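3.2 Garment storage and reported wear

Households in the Jollinden sample kept a written diary of how each item of clothing was stored between washes. Of the 1016 diaries returned, 23 were left out because the storage column was blank. Stacked drawers were the most common arrangement, followed by hanging rails and open shelves. Items at the bottom of a stack were worn far less often than those at the top, as Faulkner also found for knitwear. The effect was weaker in homes where clothes were filed upright (see Section 4). Coding was done by Leanne Staniforth using the Podico scheme, with coats and footwear left out.
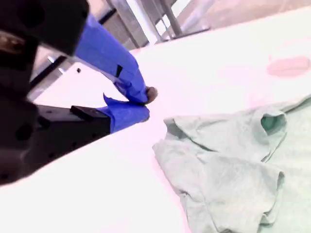
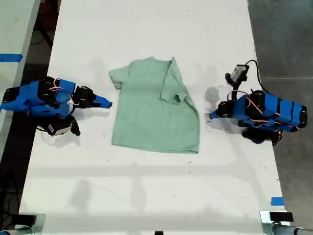 Figure 2. The second picture shows a short-sleeved T-shirt laid flat, with one side folded inward over the body.

Does the way clothes are stored change how often they are washed?

Storage had little bearing on washing in our diaries. Items worn more often were washed more often, and once wear was allowed for, the differences between drawers, rails and shelves were small.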